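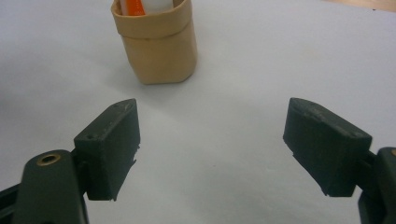

How long does it take to learn to bake a decent rye loaf?

Three winters, if you ask Maricruz Chávez, and she will tell you the first of them hardly counts.

By Signe Kirkegaard

Maricruz had the kettle on before I had my coat off, and there were two kinds of butter on the counter, so I knew I would be staying a while. She has baked at Velden, the little shop on the corner of Fitzgerald Street, for 10 years now, and she still talks about her starter the way other people talk about a difficult aunt.

"I got it from Nanna Ragnarsson in a jam jar," she said, cutting me a slice I hadn't asked for (and was very glad to have). "I fed it too much. I fed it too little. I put it on top of the fridge and it climbed out and went down the back."

Her first loaves were flat and sour and gummy in the middle, and her family ate them anyway, toasted, with a great deal of cheese.

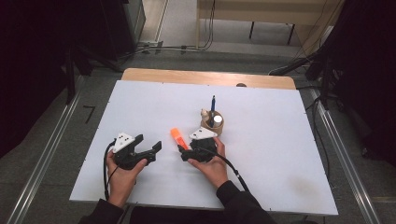

**Signe Kirkegaard**

What changed, she thinks, was learning to wait. Rye wants a night's rest after it comes out of the oven, and for a long time she couldn't leave it alone.

"My husband would come down at midnight and find me with the bread knife," she said, laughing. "Now I wrap it in a towel and go to bed."

She keeps a notebook, too, and we turned the pages together while the tea got cold — there are 117 loaves in it, the bad ones marked with a small black cross. The September pages are full of them. "Warm kitchen," she said, and turned that page rather quickly.

I went home with half a loaf and a jam jar of my own. It's on my counter, bubbling a little, and Maricruz has already called twice to ask how it's doing.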